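Where Does the Water Go? Our Tindale Kitchen Project

By Gumaro Trujillo and Tonantzin Barajas

We wanted to know how much tap water a family lets run while waiting for it to get warm. It sounded like a small question, and then we got completely hooked on it!

For two weeks in August we caught the cold water at the Trujillo kitchen sink and at the Barajas sink on Arriaga Street, poured it into a measuring jug, and wrote the amount on a chart taped to the fridge. Little brothers were allowed to pour but not to write.

The total for both homes came to 3876 ounces, or about 30 gallons. We had guessed 20 ounces for a whole morning, and the very first morning beat that before breakfast. Mornings were always the worst (the pipes sit cold all night), and the Arriaga Street house has a much longer pipe run from the heater.

The best part was finding uses for the water. Tonantzin's tomatoes got most of it, and the rest went into rinsing dishes and filling drinking cups.
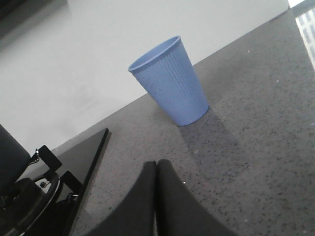
Tonantzin's aunt Rumoletti thought we should have tested the bathroom too, where she figures the wait is twice as long. We agree, and we already have a new chart ready for it.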